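4.3 The stall at the wrist, and what we took it for

We come now to the fault that cost us the better part of June, and we would like to tell it at some length, partly in the hope that another group will recognize it sooner than we did. The task was a plain one. Fruit had been set out on the desk, and the robot was to put it into a small basket using the grasp planner from Umonix and our own arm controller, Roy. We ran 992 attempts in this series. In 20 of them the arm came to a stop close above the tabletop, with no error message and no alarm, and stayed there until the operator pressed the stop button.
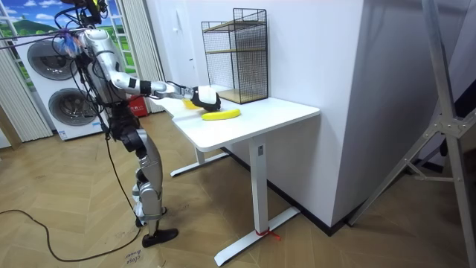

Figure 6. Work at the desk, with one arm reaching out over the tabletop and a banana lying nearby.

Our first thought was the hand. A thumb held out sideways needs a good deal of room, and when two pieces of fruit lie near each other it is easy to imagine the planner talking itself into a corner. So we spent a happy but wasted week moving fruit a little farther apart, then a little closer together, and writing down what happened. The stalls kept coming at much the same rate, and they came with apples and bananas alike. 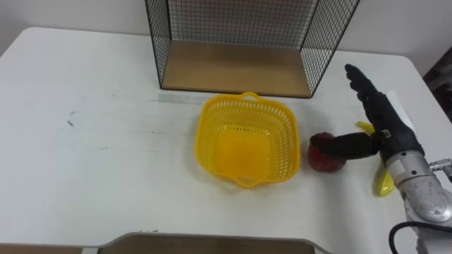

The force log was the next place we looked, and it was a good deal more helpful. Before every stall the wrist reading had drifted upward, slowly, over several attempts. Roy has a contact guard that halts the arm when the reading passes a set limit, and the guard was doing just what we had asked of it. What we had forgotten (and it is a little embarrassing to write this down) is that the guard reports its halt to the Drakska logging service, while the planner listens somewhere else entirely. The planner therefore believed the arm was still on its way and waited, very patiently, for it to arrive.

There were two faults, then, one hiding behind the other. The drift came from the zero offset of the wrist sensor, which was being set once at startup and never again, however long the session ran. The silence came from the missing message between guard and planner. 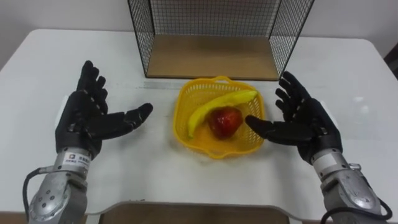 We now reset the offset before each attempt, with both arms held clear of the fruit and the basket, and we pass the halt to the planner directly so that it can back away and try again. With these changes we ran a further 720 attempts and saw 2 halts, both of them reported properly and both followed by a clean retreat.

A word about safety, as the Grurance review asked us for one. A stalled arm looks a great deal like a resting arm, and it is very tempting to lean in and straighten the fruit. The motors are still powered during a stall, and the arm may move as soon as the waiting command is cleared. Our written procedure now says that the operator must press the stop button and check the motor state on the screen before reaching over the desk, even when the arm has been still for several minutes.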